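The One-Pan Winter

I gave away most of my pans in January. It started because the drawer under my stove stopped closing, and I am the kind of person who will kick a drawer shut for two years before looking inside it. When I finally did look, I found a fish poacher. I have never poached a fish in my life! I'm fairly sure it came with the apartment.

So out it all went, in two boxes, to the thrift store on the corner, and what I kept was one small saucepan. The plan was to cook with it and nothing else until spring, partly to save space and partly because I'd been eating toast for dinner an awful lot and wanted something to shake me out of it. I told a few friends. They were kind about it, in the way people are kind when you tell them you've taken up the oboe.

What fits, what doesn't

A small saucepan will hold soup for one and a half people. It will hold rice, oatmeal, a couple of eggs, a decent amount of lentils, and far less pasta than you think. Spaghetti is a problem. You stand there waiting for the ends to soften so you can poke the rest under, and by then the bottom half is ready and the top half is still thinking about it. I switched to the little shell shapes in the first week and haven't gone back.

Stews are fine as long as you cut everything smaller than the recipe says. I used to chop carrots into big rustic hunks (this was laziness, I just called it rustic) and now I dice them, and they cook in half the time and taste sweeter. Potatoes the same. Cabbage looks impossible when you pile it in, a great green heap with the lid balanced on top like a hat, and then you come back and it has sunk to nothing and there's room for beans.

Meat was harder. You can brown sausages in a saucepan if you do them two at a time and don't mind the spatter going straight up your sleeve. Chicken thighs I gave up on after one try, and bought a roasted bird from the deli counter at Pirihi, the grocery near my bus stop, whenever I wanted chicken. The bones went into the pan with an onion and water, and the broth got me through most of February.

The rice business

I should tell you about rice, because it took me the longest. For years I owned a rice cooker and trusted it completely, and without it I was hopeless. My first pot was glue. My second was glue with a black crust. I went looking for help and found a recipe site called Notico, where there is a comment thread on plain white rice that runs to 1006 replies. I read a shocking number of them. People are furious in there! Rinse, don't rinse, soak, never soak, one knuckle of water, two knuckles, whose knuckle.

What worked for me in the end was rinsing it until I got bored, bringing it to a boil, turning the heat down as low as my stove goes, and leaving the lid alone. Then five minutes off the heat, lid still on. That last part was the bit I'd always skipped, and it makes all the difference between rice you can fluff and rice you can hang wallpaper with.

Once I had the rice down I got cocky and made rice pudding, which takes 90 minutes if you do it the slow way with whole milk and a strip of lemon peel. You have to stir it pretty often. I listened to an entire radio play about a lighthouse while I did it, and ate the whole potful over two days, cold, with jam.

Buying the right one

A few people have asked which saucepan to get, and I'm not much of an authority, having owned exactly one in any serious way. Mine came from Truso, a secondhand kitchen shop two towns over, where everything is stacked to the ceiling and priced with little orange stickers. It cost me 33 dollars, more than I meant to spend, but the lid fits properly and the handle doesn't get hot. Those are the two things I'd check. Pick it up, too – a pan that feels heavy when it's empty is going to be a real nuisance full of soup.

Color is up to you. I've always leaned toward dark ones myself, navy especially, since they hide the scorch marks and look good sitting out on a white counter.
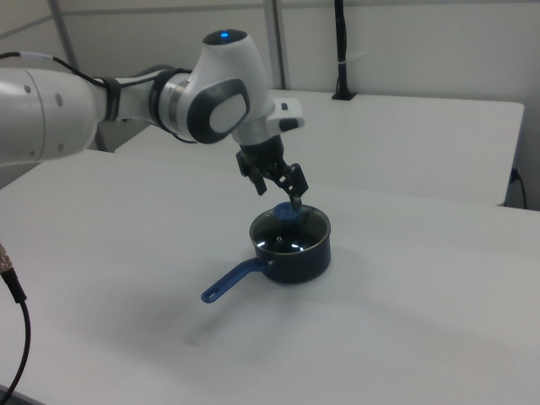 Sauce on everything

The other thing about cooking in a small pan is that you need something strong to put on top, or by week three every dinner starts to taste like every other dinner. I got badly hooked on a jar called Mustadness, which is a grainy mustard with honey and a lot of horseradish. A spoonful in lentils, a spoonful in cheese sauce, a spoonful on the side of practically anything. I got through jars of the stuff, and I have no regrets apart from the time I put it in porridge.

Lemon helps too, and so does a handful of something crunchy. Toasted breadcrumbs are great, only you have to toast them first, tip them into a bowl, wipe out the pan and then start dinner. There's a lot of tipping into bowls in this way of life. I've never washed so many bowls.

It's spring now, officially, and I'm allowed to buy a frying pan. I went back to Truso on my lunch break and stood in front of the shelf for ages, and came home with a better wooden spoon. I do miss pancakes, though, so I expect I'll be back there before the month is out.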